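Workshop > Teaching by hand > Clothing and soft items

Search this forum Go

Padded jackets: hand tool or remote?

jirden_fold
I've recorded 50 goes at folding a padded jacket on a bed with the hand-held gripper. Gripping low on a sleeve and lifting it is fine. Laying it flat again is where my goes differ most.

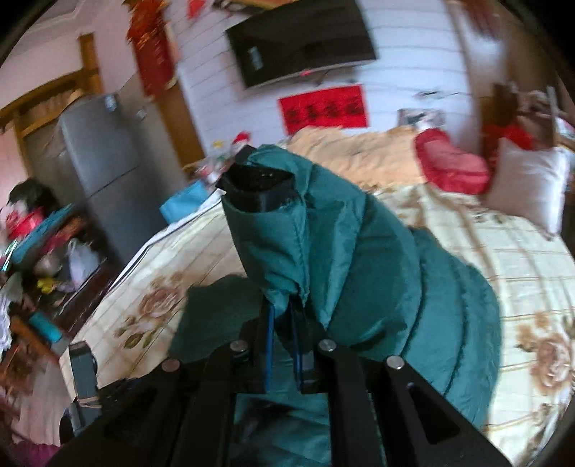
Angus Tuhiwai: I'd do it by remote control. With the hand tool you move in ways the arm can't copy. We dropped 12 of our first 50 for that.

jirden_fold
Remote takes me 7 times as long, and I can't feel the cloth.

bollura5
Disagree with Angus. Slow your wrist down and the arm will follow. Stick to one sleeve order too.

Angus Tuhiwai: Fine for shirts. Padding springs back.

jirden_fold
I'll do 12 by remote this evening and compare.

Related threads
Gultex finger pads wearing out
Steinbach arm: lag over wifi
Towels, 5 folds or 7?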